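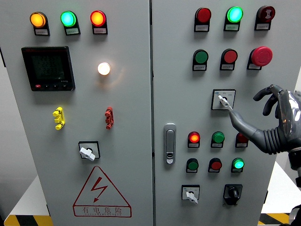
About Ullance

Ullance is a small company which builds and teaches one thing: the electrical control cabinet. We make cabinets for pumps, fans and small production lines, and in the same building we give courses for the people who will stand in front of them. The workshop is on the ground floor and the training room is directly above it.

How we started

The company began as two businesses in one yard. Olteo did panel wiring, and Andrade repaired switchgear for the farms and mills of the district. Customers of the one were sent very often to the other, so in the end both were joined under the new name. Some older customers still write "Olteo" on their orders. We accept these orders with pleasure.

Today we are 17 people. Most of us came from wiring work, and a few from teaching. Since the joining we have delivered 239 cabinets, and a drawing of each one is kept in our archive. If you call us with the number from the inside of your door, we can open your drawing while you are on the telephone.

What we think about a door

A customer usually looks first at what is inside the cabinet. We like to talk first about the door. The door is the part which the operator meets every morning, and many mistakes are made there, by a person who is tired or who is new in the job. For this reason we spend a full meeting on the layout before any hole is cut. We ask which hand the operator uses, how tall the people of the shift are, and what else they must look at during the work.

We have some habits. Lamps go at the top, where they can be seen over somebody's shoulder. The meter stands at the height of the eyes. Every device has its own label, in the language which the operator reads at home. A label should say what the device does, in two or three words. We do not put only a code on it, even when the drawing uses the code.

We also prefer to leave free space between the rows. A customer may ask us for a smaller cabinet to save money, and we will make it, but we will first show a paper template of the door in full size and ask the operators to try it with gloves on.

The training room

In the training room the cabinets are used for practice. Students learn to read a door before they learn to open one. The first morning is only looking and speaking: which lamps are lit, what color they are, what the meter is for, where the selector switch is pointing. It sounds easy, but many experienced people find that they have passed the same door for years and never read it to the end.

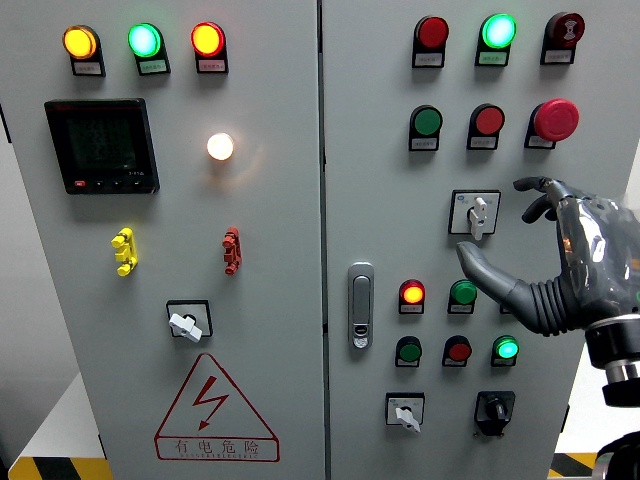 Left door: three lamps across the top, the power meter, and the selector switch above the warning sign.

The warning sign on this door is in Chinese, 有电危险, and it tells of danger from electricity. Our students come from different countries and some will work with equipment bought abroad. We want them to know the triangle and the lightning bolt at once, also when they cannot read the words under it.

After the reading comes the handling. Students say aloud what they will operate, then they point to it, and only then they touch it. In May we added an evening group for people who work in the day, and it follows the same order.

Courses

Reading the Door. One day, for operators and cleaning staff. No electrical knowledge is necessary.

Lamps, Meters and Switches. Three days, for maintenance beginners. Bring your own safety shoes, please.

Layout for Designers. Two days, with the paper templates. Each student draws a door and the others try to use it.

A group has at most 13 students. The written material is 90 pages and is included in the price. It can be ordered in a larger print.

Our second address

Our store of spare parts is at the Flatau yard, behind the main building. There you can collect lamps, label plates, terminals and switch handles for any cabinet we have made. Please bring the old part with you, or a clear photograph of its label. If a part is not made any more, we look for a replacement which fits the same hole, and we change your drawing in the archive without cost.

Visiting us

Visitors are welcome on workdays by appointment. The entrance is from the yard side and there is a bell next to the green gate. Parking is free, but please leave the place near the ramp open for deliveries. If you come to discuss a new cabinet, it helps us very much when an operator comes with you, and not only the buyer.

Page last changed: 2021-04-22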